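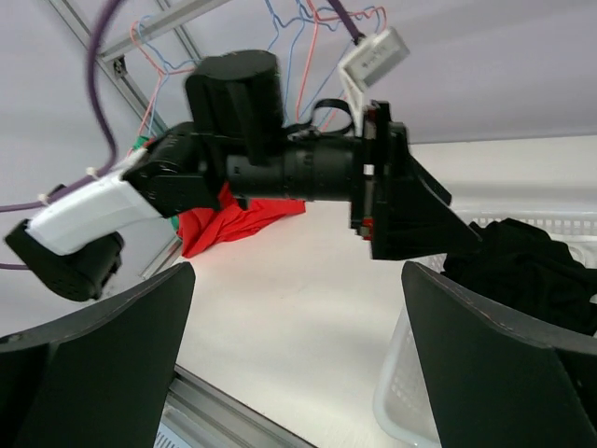
*The left arm at the clothes basket, seen from the right arm's wrist camera.*

# Keep the Planner Answerable

Laboratories that build two-armed systems for handling clothing are under pressure to replace their motion planners with a single learned policy that turns camera images directly into joint commands. The case for doing so is strong, and this institute has made it in its own reports. We nevertheless hold that a separate planning layer, with its own checks and its own log, should remain in any system where two arms share one table.

Cloth is the usual argument against planning. A shirt has no fixed shape, and a planner that demands a full model of the object before moving will wait a long time. Our first Odera software tried to fit a mesh to every garment, and most of its running time went into fits that were thrown away as soon as the cloth was touched. The learned policy that replaced it, Arnine, does not model the garment at all. It was trained on 2101 recorded sessions and picks from a mixed pile far more reliably than Odera did. We have no wish to go back.

The arms, however, are rigid, and so are the basket and the rails at the edge of the table. Their shapes are known to the millimeter. To ask a network to learn from examples that one gripper must not pass through the other is to spend data on a question that geometry has already settled.

The arrangement we use at Jatoletti is modest. Arnine proposes a short stretch of motion for both arms. A checker named Kollton tests that stretch against the known shapes of the arms and fixtures, then passes it, slows it or refuses it. A refusal is written to the log with the pair of parts concerned. In May we reviewed 133 such refusals by hand. In 48 of them the checker had been too cautious, mostly over a basket whose stored outline was larger than the real one. The outline was corrected the same afternoon. A policy with the same fault would have needed new recordings and another round of training.

Two objections deserve an answer. The first is speed. A check takes time, and a policy interrupted too often begins to behave in ways its training never covered. We accept this. The check must finish within the control cycle, and the policy must be told what was refused so that its next proposal starts from the true position of the arms. Early releases of Kollton failed on the second point, and the arms would hesitate over the basket until an operator stepped in.

The second objection is that wrist cameras already show the policy where the other arm is. They do so in part. A view from the wrist is often filled by the camera's own gripper fingers, and cables or a folded elbow may hide whatever lies behind them. Joint encoders report the position of both arms whether or not either is in view. It is poor practice to discard that measurement and infer the same fact from pixels.

We therefore recommend that groups publishing results on two-armed cloth handling report refusals alongside success rates, and release the checker with the policy. Our own Kollton settings, including the 3 that were wrong at first release, are kept in the same repository as the training code.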